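This site uses cookies to remember your display settings. Accept | Decline

Orier Tabletop Pick Set

Orier holds 3667 short episodes of people moving small objects on a table, collected to train grasp and place policies. Each episode pairs a wide-angle stream from the hand-held gripper with one or more fixed views. Objects are toys, plush figures, toy food and household items. Version 6 adds 683 episodes from the Tondudia lounge. 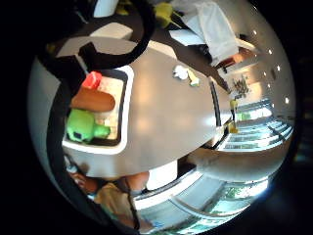 Gripper stream, tray at left with green plush toy, brown cylinder and red block.

Gripper streams are stored uncropped, black corners included. Undistort with the Flimus calibration file shipped in the same folder.

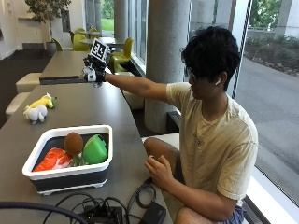
Hand pose is solved per video frame and written to pose.csv. The solver needs a clear view of the square marker on top of the glove rig, and a card tilted up and outward, as on the outstretched right hand, suits a side camera. Rows with no marker fix are left blank. Do not interpolate across gaps longer than 94 rows.

Bystanders and extra hands are not masked. Filter on the people column if your model needs a single actor.
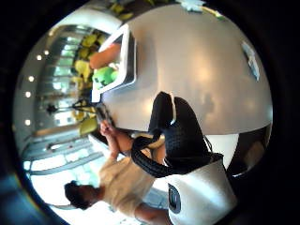 Gripper stream, black quilted bag near the table edge, hand reaching toward the green object in the tray.

Report bad episodes by ID to the Panganiban tracker.

Last updated: 2021-07-20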